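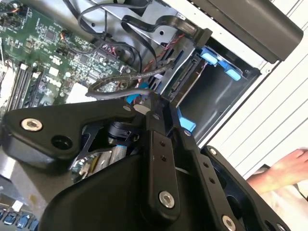
검색어를 입력하세요 검색

로봇 조작 실습 2주차 강의 노트
시연 수집: 직접 교시와 원격 조작

1. 두 가지 방식

직접 교시는 사람이 로봇 팔을 손으로 잡고 움직여 동작을 기록하는 방법이다. 별도의 입력 장치가 필요 없고 접촉할 때의 힘을 손으로 느낄 수 있다. 대신 조작자의 손과 팔이 작업 공간에 들어가므로 카메라에 손이 찍히거나 부품이 가려지기 쉽다.

원격 조작은 조작자가 떨어진 곳에서 리더 장치를 움직이고 로봇이 이를 따라가는 방법이다. 영상은 비교적 깨끗하게 남지만 힘 감각이 약하고 지연이 생긴다. 본 실습의 원격 조작에는 Kuline 리더 암을 쓰고, 기록은 Drandero로 한다.

2. 데스크톱 PC 내부 작업의 특징

- 케이스 안에서는 케이블이 작업 대상을 가린다. 늘어진 케이블은 시연마다 모양이 달라지므로 같은 궤적을 그대로 재생해서는 안 된다.
- 드라이브 베이 주변은 폭이 좁다. 손가락 끝뿐 아니라 링크와 볼트 머리가 금속 케이지에 닿는지도 확인한다.
- SATA 케이블처럼 납작한 케이블은 잡는 방향이 중요하다. 커넥터 몸체를 잡고, 선을 당기지 않는다.
- 메인보드 위를 지날 때는 먼저 위로 충분히 올린 뒤 옆으로 이동한다.

3. 손목 카메라

손목 카메라에는 그리퍼가 늘 크게 잡힌다. 화면 아래쪽은 그리퍼 몸체가 차지하고 실제로 쓸 수 있는 영역은 위쪽과 링크 사이의 틈이다. 접근 각도를 바꾸면 보이는 부품도 바뀌므로 시연을 시작하기 전에 목표 커넥터가 화면에 들어오는지 본다. 금속 부품의 반사가 심하면 조명 위치를 옮긴다.

4. 기록 절차

(1) PC 전원 코드를 뽑고 케이스를 연다.
(2) 그리퍼를 시작 자세에 둔다.
(3) 기록을 켜고 2초 동안 정지한다.
(4) 작업을 한 번에 끝까지 수행한다. 중간에 멈췄으면 실패로 표시하고 새로 시작한다.
(5) 종료 자세에서 기록을 끄고 파일에 방식(직접/원격)을 적는다.

조별로 최대 97회까지 저장할 수 있다. 실패한 시연도 지우지 말고 따로 보관한다.

5. 과제

같은 작업을 두 방식으로 각각 기록하고 소요 시간, 궤적의 떨림, 접촉 횟수를 비교한다. 보고서는 2쪽 이내로 쓰며 11월 첫 수업 시간에 제출한다.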